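Grerkholm Lakeside Hotel

Grerkholm is a hotel and small resort on the north shore of Lake Forsyth, a short drive outside the town of Hallham. It has been taking guests in one form or another for longer than most of the houses near it have been standing, and I've been keeping this entry going for the Vivgate travel encyclopedia since my third stay. I'm a fan, so read my opinions with that in mind. I've tried to keep the facts and the gushing apart!

History

The oldest part of the building was a boarding house for people who came up to the lake for the air. It had a kitchen, a long porch and a handful of bedrooms, and guests arrived by boat because the shore road didn't exist yet. Once the road went through, the owners added the east wing, and later the west wing, which is why the two don't match (the east side has tall narrow windows, the west side has picture windows and much better closets).

The hotel closed for a while after a burst pipe ruined the ground floor. Aurora Baptista bought it in that condition, and she reopened it one wing at a time. She still runs the place, and if you eat breakfast early you'll probably meet her. She told me the porch is the only part she refused to change, down to the squeaky board by the door.

Rooms

Every room is numbered, but the staff mostly go by the old names, so don't be surprised if you're told you're in Heron or Upper Birch. I've stayed in 417, which is at the very top of the west wing and has the best view of the water I've had from any hotel bed. The elevator stops one floor short of it – worth knowing if you pack the way I do.

East wing rooms are smaller and cooler in summer, and they get the morning sun. West wing rooms have balconies. There are also a few suites with kitchenettes behind the main building, known as the Boathouse suites even though the boats are kept somewhere else entirely.

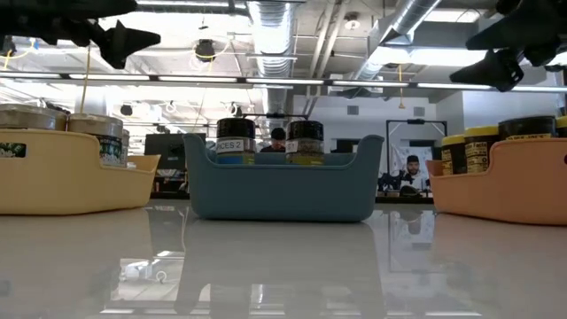 The Boathouse suites are what I'd pick for a stay of a week or more, especially with kids. You get a two-burner stove, a real refrigerator and enough counter to make sandwiches for everybody. Bring your own seasonings, though, as you'll find salt and pepper and that's it. I'm a big believer in storing things in colored plastic bins, and a yellow one, a blue one and an orange one will keep a rental kitchen in order all week, with the spice jars standing up in the blue where you can grab them. The nearest full grocery store is in Hallham, and it closes earlier than you'd think.

Food and drink

The dining room serves breakfast and dinner, with lunch on the porch in warm weather. Lake trout is the dish people talk about, and I do like it, but I'd order the mushroom dumplings first. The bar is tiny and fills up before dinner. It has a fireplace, two very good armchairs and a shelf of board games with pieces missing.

Beach and meetings

The beach is private, pebbly and steep in places, so water shoes help. It runs for 800 feet and has a roped swimming area at the west end. Canoes are free to guests, first come, first served.

For events, the old dance hall seats 180 and opens straight onto the lawn. Weddings book it up well ahead, and October is the busiest month of all on account of the leaves. Smaller groups can use the library, which has a long table and a screen that pulls down over the bookcases.

Getting there

The shuttle from Hallham station takes 7 passengers and has to be reserved by phone. Drivers should take the shore road and turn in at the white gate – the second one, past the boat ramp. Parking is free behind the east wing.

Last updated March 30, 2026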